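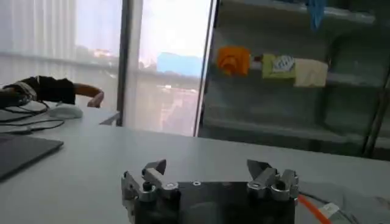

Desde Lokville preguntan si la versión nueva de la app de comedores guarda el parte del día cuando la escuela se queda sin cobertura, o si hay que volver a meterlo todo a mano al recuperar la señal. Que la de antes lo perdía, y que la cocinera ya apunta las raciones en una libreta por si acaso.

19 de septiembre de 2025

Pues con esa pregunta me he pasado la mañana, y la respuesta corta es que lo guarda, pero con un pero bastante gordo. Lo cuento por orden, que luego abro el cuaderno en diciembre y no me entero de nada.

Instalé la actualización encima de la vieja, sin desinstalar (en las escuelas lo van a hacer así, digamos lo que digamos en las instrucciones). Entra bien, pide otra vez la contraseña y conserva el centro asignado. Metí los partes de prueba de Kurnham: 80 partes, 2742 raciones entre todos. Con el wifi puesto subieron sin rechistar y el total del servidor cuadraba. ¡Hasta ahí, una gloria!

Luego modo avión y a repetir. La app deja rellenar el parte, deja firmarlo y saca el relojito gris de pendiente. Cierro, vuelvo a abrir, sigue ahí. Reinicio el móvil, sigue ahí. Quito el modo avión y empieza a enviar sola, que eso antes no lo hacía. Pero en el servidor me salen 2389 raciones. Faltan 353, y la app tan contenta con todos los partes en verde.

Tardé un buen rato en verlo. Los que faltan son partes corregidos antes de enviarse: guardas sin conexión, te das cuenta de que pusiste mal los de primaria, lo cambias y vuelves a guardar. En el móvil se ve la cifra corregida, pero lo que sube es la primera. Eran ocho partes, todos con la corrección hacia arriba, de ahí que el total se quede corto. Si la corrección es hacia abajo supongo que sobrará, no lo he probado todavía.

Sospecho de la cola de envío: se guarda una copia del parte al firmar y luego ya no se toca. Lo he mirado por encima en el código y tiene pinta, aunque la parte de sincronización es la que heredamos de Plekach y ahí dentro me pierdo (los comentarios están a medias y hay una función que se llama igual en dos sitios). Quien se sepa mejor ese módulo, que le eche un ojo antes que yo, por favor.

Otra cosa, menor: en el móvil de pantalla pequeña el botón de firmar queda tapado por el teclado. Se llega deslizando, pero yo misma tardé en caer. Y el menú de la semana sigue saliendo con el lunes a la derecha del domingo si el teléfono está en inglés. Ese ya estaba apuntado en la lista de Daza, lo dejo repetido.

A Lokville les he contestado que pueden trabajar sin cobertura pero que, de momento, no corrijan un parte pendiente: que esperen a que suba y lo cambien después, con conexión. Y que la libreta de la cocinera siga, claro.

Pendiente para la próxima:
probar correcciones hacia abajo
probar dos partes del mismo día en el mismo centro, uno sin conexión
mirar qué pasa si caduca la sesión con la cola llena
borrar los datos de prueba de Kurnham del servidor, que hoy se han quedado ahí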